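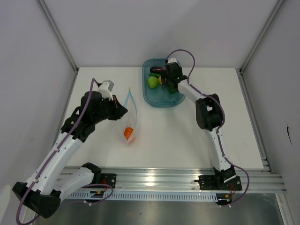 Figure 1. Eggplant in a teal bin.

Packaging and Discard of Fresh Vegetables at Two Grocery Stores in Urkevach

Print this page | E-mail this page

Project report, Food Supply and Distribution
Lena Olszewski, Omprakash Bhatt, Dorota Kwiatkowski
Supervisor: Nicanor Benítez

1. Background

Urkevach has nearly 3,000 households and two full-service grocery stores, referred to in this report as the Tarnby store and the Mathebula store. Both receive vegetables from the same distribution warehouse in Westidmont, by truck, before opening. The Tarnby store sells most of its vegetables loose from open bins. The Mathebula store sells most of the same items in plastic bags closed at the store or at the warehouse.

Vegetables lose water after harvest. Eggplant and cucumber lose it through the skin and stem end, carrots through the whole surface, and leafy heads through the outer leaves. A bag slows the loss by keeping the air next to the produce humid. The same humidity can condense into free water when the temperature changes, and free water supports mold and soft rot. A bag therefore reduces one cause of discard and may increase another. The balance depends on the item, the bag, the temperature, and the time on display.

The question was whether the mass of vegetables discarded at the two stores differed by packaging type, and whether the recorded reasons for discard also differed. We did not study prices, customer preference, or waste in the home. Disposal of the packaging itself was left out as well. It matters to any full comparison, but it would have required a separate record from the stores.

2. Method

Staff at both stores already remove unsaleable vegetables at closing. During the study period, which began in July, they put the removed produce into crates marked "loose" or "bagged." We weighed the crates the next morning on the receiving scale and subtracted the crate weight. Trimmings from produce that went back on display were excluded, and so was anything rejected at delivery.

Four items were followed: cucumber, eggplant, carrot, and head lettuce. They were chosen because both stores carry them throughout the season and because their storage needs are different. Cucumber and eggplant can suffer chilling injury in a cold case. Carrot and lettuce keep best near freezing and at high humidity. Neither store separates the four items by temperature on the sales floor, although both have a cold room in the back.

For each crate we recorded one main reason for discard: shrivel, rot, mechanical damage, or other. Where a crate held produce with more than one defect, we recorded the defect affecting the larger share of the mass. Two of us judged each crate independently. Disagreements were settled by a third reading, usually by the person who had done the weighing.

Bags in use at the stores were of three types: perforated film, plain film tied at the neck, and zip-top. Perforated bags came from the warehouse. The other two were filled in the stores.
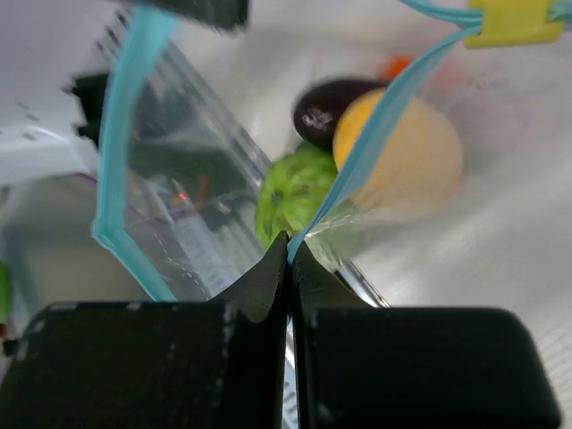

Figure 2. Clear zip-top bag, opened at the top.

Zip-top bags were the least common type and were used mainly for small mixed packs. When fully closed they allow very little air exchange, and their behavior depends on how much air is left inside at closing. We noted bag type where the bag was still present in the crate. In many cases the staff had already emptied it, so bag type is reported here only in general terms.

3. Results

Total discard of the four items at both stores was 2,262 kg. Of this, 1,412 kg was loose produce and the remainder was bagged. The stores sold similar amounts of the four items according to the managers, but we were given delivery totals only for the Tarnby store. The figures are therefore given as mass and have not been converted to a percentage of deliveries.

Shrivel was the main recorded reason for loose produce, led by carrot and followed by eggplant. Loose carrots became limp at the tip first. Loose eggplants lost their gloss and softened near the stem while the rest of the fruit was still firm.

Rot was the main recorded reason for bagged produce. It was most frequent in cucumber and lettuce. In mixed packs, one soft item was usually enough to cause the whole bag to be removed, including pieces that had no visible defect. This raised the bagged total in a way that has little to do with film or humidity.
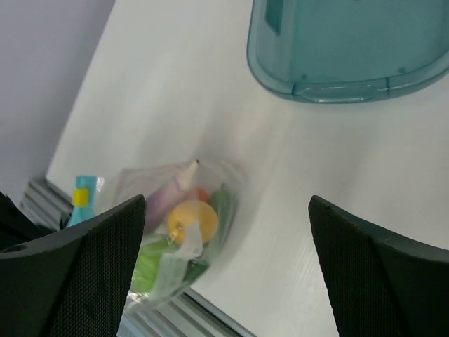

Figure 3. Clear plastic bag of toy food on a white tabletop.

Mechanical damage was a minor reason in both groups. For loose produce it was concentrated at the bottom of deep bins. For bagged produce it was found mostly in lettuce packed under heavier items.

Crates marked "other" contained mislabeled items and produce past the date printed by the store. A date label is applied only to bagged goods, and some of the dated produce would have passed a visual check. We did not reclassify it.

4. Discussion

The lower mass discarded from bags is consistent with reduced water loss, but the comparison has limits. Packaging type is tied closely to store. The Mathebula store also has a newer display case, a shorter distance between the cold room and the sales floor, and a different ordering schedule. Any of these could account for part of the difference. A stronger design would have each store sell both forms of the same item side by side.

The mixed pack deserves separate treatment. Grouping cucumber, eggplant, carrot, and lettuce is convenient for the buyer, but the items do not share a storage temperature.

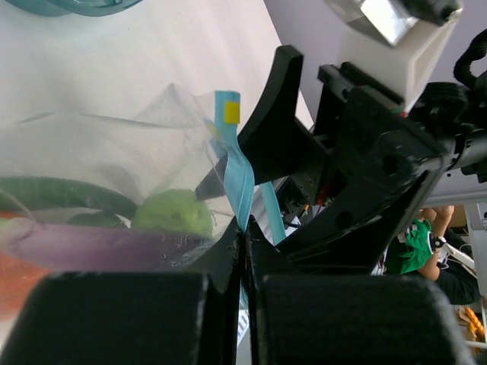 They also differ in how they respond to ethylene. Carrots exposed to it can turn bitter, and lettuce develops brown spotting on the midrib. None of the four is a strong source, but the packs at the Mathebula store are displayed next to ripe tomatoes and melons. Moving the display would cost nothing, and the manager has agreed to try it.

Wojciech Wilczyńska of the Westidmont warehouse pointed out that time in transit varies with the delivery route, and that the Tarnby store is the last stop. Delivery times were not logged during the study. We recommend that any repeat of the project log them along with the temperature of the produce on arrival.

5. Recommendations

Carrots at the Tarnby store should be sold in perforated bags or misted on display. Loose eggplant should be kept in shallow bins and out of the coldest section. At the Mathebula store, cucumber and lettuce should be packed separately, and produce should be brought to the temperature of the case before the bag is closed.

Weighing sheets and the crate reading guide are held with the supervisor.

Print this page | E-mail this page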